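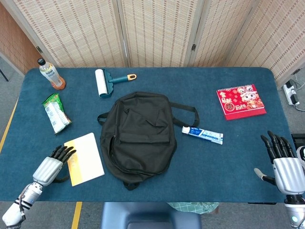

Kilen two-arm packing station: a review after one season on the bench

9 December 2023
By the Namex Workplace desk
2 comments

Trukska packs travel bags to order. A customer picks a bag and the things to go in it, and someone at a bench puts them together. Until October every bench was worked by hand. Now one of them has a Kilen on it, and we followed that bench through the busy part of the year.

The Kilen is sold as a packing station. You get two arms with fingered hands, the controller and a screen where the operator builds the packing list. You supply the table. Trukska put felt on theirs after small items kept sliding on the bare top, and it helped enough that we would do it from the start.

Setup is slower than the brochure suggests. Every new item has to be shown to the machine in several positions, and soft or shiny packaging takes the longest. Snack packets were the worst. A bottle is easy when it stands up and less easy when it is lying down. The operators learned to lay things out with space between them, and most of the early trouble went away after that.

The part we wanted to see was the bag itself. A stiff box is simple to fill. A soft bag folds in on itself, and a person packing one does half the work with the other hand without thinking about it. The Kilen splits the job in much the same way, with one hand for the fabric and one for the contents, and it trades sides when it needs to.

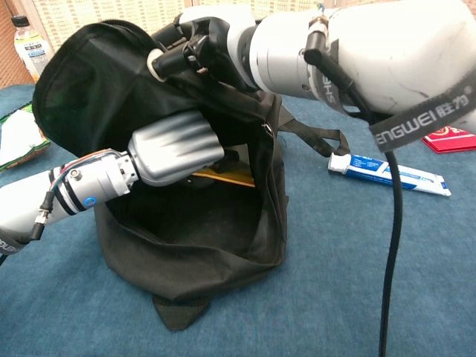
One hand reaches into the bag while the other works at the rim.

The station packed 2,734 bags in the period we followed. It dropped an item 32 times, according to the log, and stopped itself each time. The log doesn't record a bag that was packed badly but completely, with a tube of toothpaste on top of something it shouldn't be on. The packers catch those at the check, and they would like a button for it.

On speed, a good packer beats it easily. The Kilen is steady and does not slow down toward the end of a shift, so over a full day the gap narrows, but anyone buying it to go faster will be disappointed.

What has changed for the people on the floor is the kind of work they do. The packer on that bench now lays out items, watches, clears stops and checks finished bags. No one was let go. Two packers told us their wrists feel better. Another asked to go back to a hand bench after a few weeks, saying that watching was more tiring than packing, and the company agreed. Breaks are a sore point as well. Packers used to stop between bags when they liked, and now they feel they have to wait for the machine to reach a pause, even though the hold button works fine at any time. A supervisor should say so out loud on the first day.

Pay stayed the same for the new role. We think that is wrong. The operators fix the packing lists themselves, and that is skilled work they picked up on the job.

We also had a short look at the Jin, a cheaper single-arm station. It needs a frame to hold the bag open, and every bag size needs its own frame. If you only pack one size, look at the Jin first. With mixed bags the Kilen makes more sense.

Good: handles soft bags, stops safely when it loses an item, quiet enough to talk over.

Less good: long item setup, no way to flag a poor pack, cables that need tidying before anyone walks behind the table, thin manual.

We would buy it for a bench with mixed orders and staff who want to learn it. Ask them before you order.

Share this review | 2 comments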